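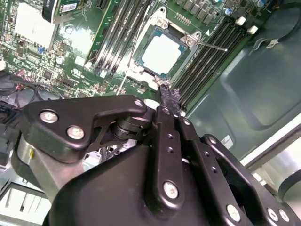 Week 2: Why computers wait, and what we do about it
Introduction to Computer Systems, Condville evening program
Notes by Valquíria Seixas
Last updated: 21 Sep 2023

Last week we treated memory as one long row of numbered boxes. You give it a number, it gives you what's in the box, done. I love that picture and we will keep using it for the rest of the course, but tonight we get to break it a little, and this is my favorite lecture of the whole term!

The trouble is distance. A processor can add two numbers in a tiny slice of a nanosecond. Fetching those two numbers from main memory can take long enough that the processor could have done hundreds of additions in the meantime. If it had to stop and wait every single time, most of the money you paid for a fast chip would go toward sitting still.

Think of a cook in a small kitchen. Salt is on the counter. Flour is in the pantry, a few steps away. Saffron is at a store across town. A good cook doesn't drive across town for each pinch — she brings the whole jar home and keeps it close while she's working. Computers do the same thing, with several layers of "close":

Registers: inside the processor itself, very few, very fast.
Cache: also on the chip, bigger, a bit slower, usually split into levels.
Main memory (RAM): much bigger, much slower.
Storage: drives that keep their contents with the power off. Enormous, and painfully slow next to everything above.

Each step down the list gives you more room and costs you more time. We call the whole arrangement the memory hierarchy.

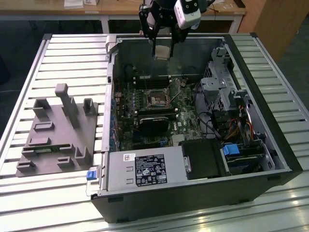
So the game is to have the right things in the small fast layers at the right moment. How can the hardware possibly know what you'll want next? It can't, but it can make a very good guess, because programs are creatures of habit. There are two habits to learn by name.

Temporal locality. If a program used something a moment ago, it will probably use it again soon. Think of the counter in a loop.

Spatial locality. If a program used box 100, it will probably want box 101 next. Think of walking through a list from front to back.

Caches lean on both. They hold on to what was used recently, and when they fetch one item they bring its neighbors along too, in a chunk called a cache line. When the item you want is already in the cache, that's a hit. When it isn't, that's a miss, and the processor has to go a layer further out.

Emerson Evangelista asked last term whether any of this matters if you write in a high-level language. Oh, it does! Take a big table of numbers, stored row by row, and add up every entry. Go along the rows and you use every number in each cache line before moving on. Go down the columns and you may pull in a whole line, use one number from it, and throw the rest away. Same answer, same number of additions, and on a large table the second version can be several times slower. Try it at home before you take my word for it.

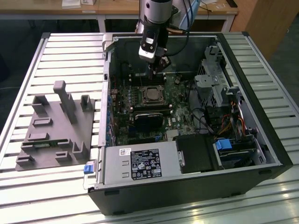
Why don't we just build all of memory out of the fast stuff?

Cost and physical size get in the way. The kind of memory used in caches (SRAM) typically needs six transistors for every bit, while the kind used in main memory (DRAM) gets by with one transistor and a capacitor. A big SRAM also stops being so fast, as signals have farther to travel across it.

A worked example. Say a hit takes 2 nanoseconds and a miss costs an extra 55. The average time per access is the hit time plus the miss rate multiplied by the extra cost. With a miss rate of 10 percent, that's 2 + 0.10 × 55 = 7.5 nanoseconds. Bring the miss rate down to 2 percent and you get 2 + 0.02 × 55 = 3.1. The hardware is exactly the same in both cases, and we've more than halved the wait. I still find that thrilling.

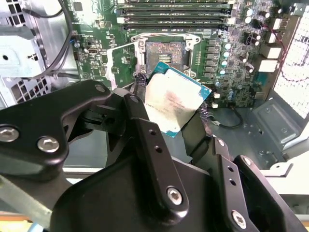 A processor near an empty socket on the motherboard.

For next time, read the chapter on cache mapping and do the following on paper:

1. A program makes 747 memory accesses and 83 of them miss. Find the miss rate, then the average access time with the numbers from the worked example.
2. Write two short loops, one with good spatial locality and one with poor. Pseudocode is fine.
3. Find something outside computing that works like a cache, and say what counts as a miss.

Bring the third one ready to share, as we'll start class with it.

Related notes
Week 1: Memory as a row of boxes
Week 3: Where does a cache line go?
Week 4: Virtual memory, first look
Extra practice: Average access time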